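Schüsseln auf dem Tisch stapeln: Gestell oder lieber direkt auf die Platte?

Haushalt & Küche > Ordnung und Aufbewahrung
1.701 Mal gelesen

Etent
Guten Tag an alle. Ich bitte um einen Rat für unsere Gemeinschaftsküche. Wir haben einen großen Raum gemietet, mit sehr hoher Decke und einem langen Holztisch in der Mitte, aber fast ohne Schränke. Beim Essen stehen darum die Schüsseln immer direkt auf dem Tisch, in hohen Türmen. Das gefällt mir aus zwei Gründen nicht. Erstens nehmen die Türme viel Platz weg, den wir für Brot und Töpfe brauchen. Zweitens hat die Tischplatte schon helle Ringe bekommen, vermutlich weil die Schüsseln nach dem Abwaschen unten noch feucht waren.

Ein Regal an der Wand dürfen wir nicht anbringen, das steht so im Mietvertrag. Ich habe daher an ein kleines Gestell mit Füßen gedacht, das man auf den Tisch stellt und auf das die Schüsseln kommen. Meine Fragen sind: Steht so etwas sicher genug, wenn viele Leute gleichzeitig zugreifen? Wie hoch darf man stapeln? Und zerkratzen die Füße nicht das Holz? Unser Tisch ist lackiert und glänzt ziemlich stark, man sieht darauf jede Kleinigkeit.

Die Schüsseln sind aus Kunststoff und wiegen leer 200 Gramm das Stück. Für jede hilfreiche Antwort danke ich im Voraus.

Motaung
Einfach kleinere Stapel machen und ein Geschirrtuch unterlegen. Haben wir immer so gemacht, kostet nichts. Wenn die Ringe schon im Lack sind, hilft das Gestell auch nicht mehr.

Drulari
Guten Tag Etent, ich möchte etwas ausführlicher antworten, weil ich vor derselben Frage gestanden bin. Bitte entschuldigen Sie, wenn mein Deutsch nicht an jeder Stelle richtig ist.

Ein Geschirrtuch finde ich nur für kurze Zeit gut. Es saugt das Wasser auf, aber danach liegt es nass auf dem Lack, und das ist für das Holz vielleicht noch schlechter als vorher. Ein Gestell aus Metall halte ich für die bessere Lösung. Achten Sie darauf, dass die Fläche gelocht ist, damit Luft von unten an die Schüsseln kommt. Die Form soll einfach sein, eine flache Platte und vier Beine genügt. Modelle mit Rand haben mir weniger gefallen, denn man bleibt mit der untersten Schüssel leicht daran hängen.

Zur Sicherheit: Unseres trägt ohne Probleme 6 Kilo, mehr habe ich nicht probiert. Wichtiger als das Gewicht ist nach meiner Erfahrung, dass die Stapel in einer Reihe stehen und keiner über die Kante hinausragt. Unten sind solche Schüsseln schmaler als oben, deshalb sieht es oft so aus, als wäre noch Platz, und dann stoßen oben die Ränder aneinander. Lassen Sie also zwischen den Stapeln eine Lücke, durch die ein Finger passt. Nehmen Sie nur Schüsseln derselben Sorte in einen Stapel.

Wir haben die Stapel außerdem nach Farben getrennt. Das war zuerst nur eine Idee wegen der Ordnung, aber es hat auch den Vorteil, dass jede Farbe ihren festen Platz bekommen kann und man beim Einräumen nicht überlegen muss. Grün kommt bei uns links, Rotorange in die Mitte und Gelb rechts. 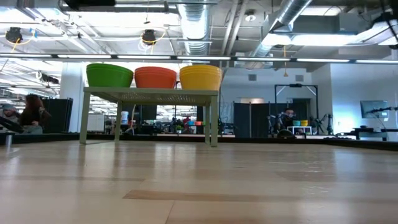 Foto: Drulari, Ostutgate

Gegen Kratzer kleben Sie bitte kleine Filzstücke unter die vier Füße. Der Filz darf nicht nass werden, sonst haben Sie wieder Flecken. Wir heben das Gestell zum Wischen immer hoch und schieben es nicht. Einmal im Jahr, meistens im Februar, mache ich neuen Filz darunter, dann ist der alte schon dünn und voll mit Krümeln.

Zur Höhe der Stapel kann ich keine allgemeine Zahl geben. Meine Regel ist: Die kleinste Person in der Gruppe soll die oberste Schüssel nehmen können, ohne sich zu strecken. Auf dem Gestell stehen die Schüsseln ja schon höher als auf dem Tisch, das vergisst man leicht beim Kaufen.

Etent
Vielen Dank für beide Antworten. Das mit dem Filz werde ich so machen. Eine kleine Frage habe ich noch: Ist der Platz unter dem Gestell bei Ihnen auch zu gebrauchen? Ich würde gern die Servietten dort hinlegen.

Drulari
Servietten gehen, solange die Schüsseln oben ganz trocken sind. Durch die Löcher tropft es sonst direkt darauf. Ich würde sie in eine flache Dose mit Deckel legen, dann müssen Sie nicht daran denken. Messen Sie vorher den Abstand zwischen den Beinen, an der schmalen Seite ist er kleiner, als man meint.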